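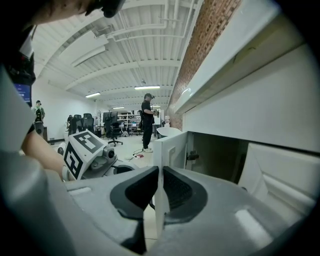
*The finger pads of one hand-held gripper on either side of a cabinet door's edge at Stodar's Catdale workshop, with a second gripper held alongside.*

**Catdale workshop brings gripper upkeep in-house**

June 28, 2026

Robotics firm Stodar has started servicing its own hand-held grippers at its Catdale workshop, ending an arrangement under which faulty units were posted back to the supplier.

The grippers are carried by people, who use them to open doors, lift objects and put things away while the movements are recorded. The recordings are then used to train the company's kitchen robot, Nadar. Stodar has 16 of the units in Catdale and says most are in use every working day.

Until this spring, a gripper with a worn pad or a loose cube went to Dirico, which supplies them, and was usually away for eight working days. Ásdís Kvaran, who runs the workshop, said the repairs themselves were good but the wait had become a problem.

"A pad change is a small job. We were sending a whole unit off in a box for something that takes one person 40 minutes, and most of that is checking it afterwards," she said.

Under the new arrangement, Dirico sells Stodar the parts and has trained two of its staff, Troels Hedegaard and Hanne Bundgaard, to fit them. Electrical faults and damaged camera lenses still go back to the supplier.

The finger pads need the most attention. They have a ribbed grip surface that picks up grease and dust from cupboard doors, handles and packaging. Staff now wipe the pads at the end of each session and look along the ribs for flat spots. A pad that has lost its texture on one side is replaced together with its partner, so that both close with the same grip.

Thin edges such as cabinet doors are hard on the pads, according to Mr Hedegaard. The load falls on a narrow strip of the surface, and people tend to take hold of a door at the same height each time.

"You can see a line across the pad after a while. We ask people to move up and down the door a bit. It wears more evenly and the recordings are better for it as well," he said.

The second regular job is the cube. Each unit that is tracked by the room's cameras carries a white cube printed with black square patterns, and the software works out the position of the gripper from them. A scuffed pattern, or a cube that has been knocked slightly round on its mount, can put the recorded position out by several millimetres without any warning on the screen.

Ms Bundgaard checks the cubes before the first session of the day. The gripper is set in a fixed cradle on the bench and its reported position is compared with the known one. If the two do not match, the mount is loosened, squared up and tightened again, and the check is repeated. A unit that fails twice is put on the shelf with a red tag and is not used until the mount has been changed.

The jaws are checked in the same cradle. They are opened fully, closed on a metal gauge and then closed on nothing, and the width shown by the software has to agree at each point. Staff write the result on a card that stays with the gripper.

Those cards were Ms Bundgaard's idea. Records had previously been kept by Dirico, and Stodar often did not know when a given part had last been changed. She has gone back through the delivery notes to fill in what she could, although the history of the oldest units is incomplete.

The need for better checks became clear last October, when a batch of 1657 recordings had to be set aside. Two grippers had been used for several days with cubes that were out of line. Kaj Hafþórsson, who looks after the recordings, found the fault when cupboard doors in the data appeared to swing through their own frames.

Part of the batch has since been corrected, he said, but the rest cannot be used. "We could work out the error on one gripper. On the other it had shifted more than once, and there was no way of telling when."

Dirico's service manager, Ditte Grímsdóttir, said the company was open to similar arrangements with other customers, provided that staff were trained first and only its own pads were fitted. It plans to supply a printed guide to the cradle check with new units.

Stodar is keeping a small stock of pads and cube mounts on site. Training for a third member of staff has been agreed, but no date has been set.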